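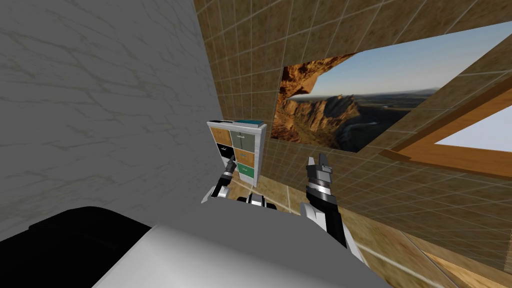 Fig. 2. A large landscape picture hung on a tiled wall.

Section 4: Hanging Your Print on Tile

You've unpacked your Vilton canyon print and you're ready for the fun part! Tile looks like a scary surface to hang on, but with the Bravine rail kit and a little patience it goes very smoothly, and the rail holds up to 28 pounds. Read all the steps once before you pick up the drill.

Before you start
Lay the print face down on a clean blanket. Check that both hangers on the back are tight. You will need a pencil, masking tape, a level, a drill and the tile bit from the kit (the one with the spear-shaped tip).

CAUTION: Find out where pipes and wires run before you drill. If you can't be sure, stop and ask an electrician or plumber.

1. Hold the rail against the wall at the height you like and check it with the level. Take your time here, and step back across the room for a look!

2. Stick masking tape over each spot where a screw will go, then mark the holes on the tape. Stay well inside the tile if you can. Holes near an edge are the ones that crack.

3. Set the drill to its slowest speed with the hammer setting OFF. Press lightly until the bit bites through the glaze.

4. Once you are through the tile, switch to the masonry bit if the wall behind is brick or block.

5. Vacuum out the dust, push in the plugs until they sit flush, and screw the rail on by hand.

6. Lift the print with a helper, keep it 2 inches above the rail, and lower it until both hangers catch.

NOTE: Prints wider than 200 cm need the long rail, part 11 on the packing list. Don't join two short rails together.

Leveling
The wheel on the left hanger moves that corner up or down. A small turn goes a long way, so try a quarter turn first and look again.

Cleaning
Dust with a dry, soft cloth. Keep tile cleaner and grout sealer off the print, and cover it with a sheet whenever you scrub the wall around it.

Guide revised 5/10/21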